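Cuidar da roupa em casa: dobrar camisetas brancas sobre a cama

Boletim Listus, secção Têxteis domésticos
Texto: Juniper Delacroix

A cama continua a ser a superfície de dobragem mais usada pelos leitores deste boletim. No inquérito de março recebemos 1941 respostas, e 616 pessoas indicaram-na como primeira escolha, à frente da mesa de jantar e da tábua de engomar. A altura é razoável e a área chega para abrir uma camiseta por inteiro. O inconveniente é a base, que cede sob a mão e deixa a malha deslocar-se.

Superfície

Uma colcha acolchoada de pespontos finos e próximos comporta-se melhor do que um edredão solto. O pesponto limita a deformação e oferece atrito suficiente para segurar o algodão. Convém esticar a colcha até à linha das almofadas antes de pousar a primeira peça e retirar as mantas avulsas.

A cor da base também conta. Sobre fundo branco liso, a bainha de uma camiseta branca perde-se e o alinhamento passa a ser feito pelo tato. Um estampado com motivos de cores variadas torna o contorno legível, mesmo com luz fraca.

Tecido branco sobre a cama, com o carácter «福» repetido em várias cores no estampado:

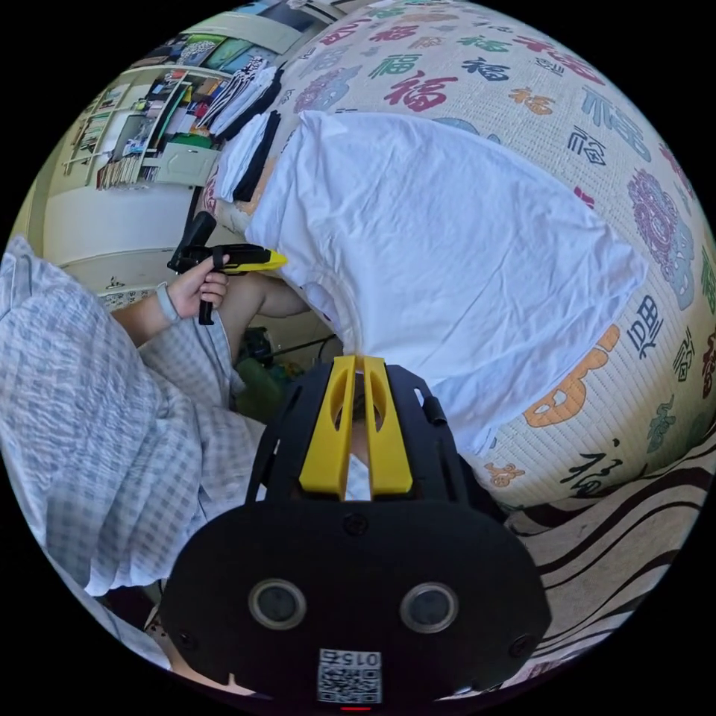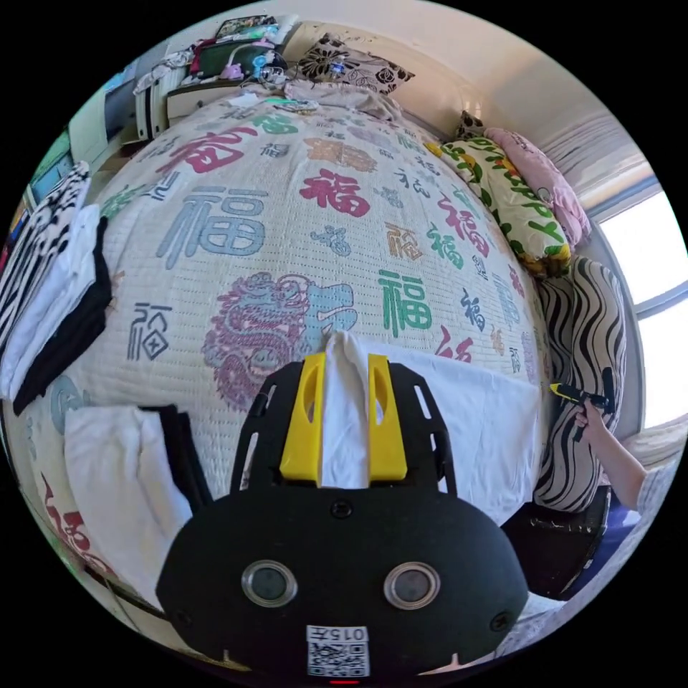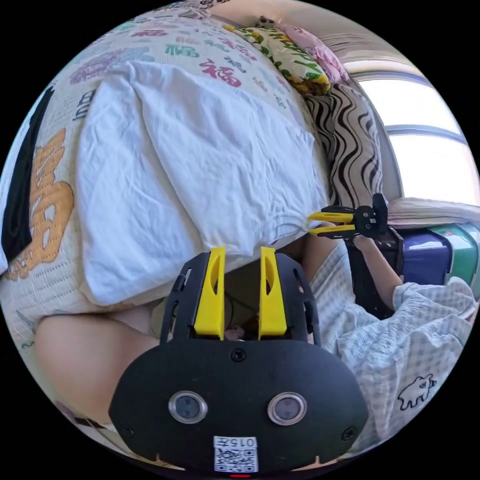 Sequência de dobragem

1. Pousar a camiseta com a frente para baixo e o decote virado para o lado oposto ao do corpo.

2. Alisar do centro para as laterais com a palma aberta. Puxar pelas costuras dos ombros e pela bainha, nunca pelo decote, porque a gola canelada alarga e não recupera por completo.

3. Levar um terço da largura ao centro, com a manga recolhida sobre si mesma. Repetir do outro lado. As duas dobras devem ficar paralelas.

4. Dobrar a bainha até à base do decote e depois novamente ao meio, para arrumação em gaveta. Para prateleira basta a primeira dobra.

5. Pressionar com o antebraço e transferir a peça para a pilha com 2 mãos, uma por baixo e outra por cima.

Vincos persistentes

Se a malha apresentar vincos depois de alisada, pendure a peça em cabide largo durante a noite. O ferro só se justifica em vincos antigos, na temperatura indicada na etiqueta e com a camiseta do avesso.

Gaveta

Os divisores Pirkano têm 300 mm de comprimento e aceitam camisetas dobradas em pé, com a dobra exterior para cima. Os Gradard são mais baixos e servem melhor para roupa interior. Em ambos os casos, deixe folga para retirar uma peça sem arrastar a vizinha. Nas gavetas Stüber, de fundo ranhurado, coloque uma folha de papel sem ácido antes da roupa branca.

As perguntas para a próxima edição, dedicada a lençóis com elástico, são aceites até 18/07/2025 no endereço habitual da redação.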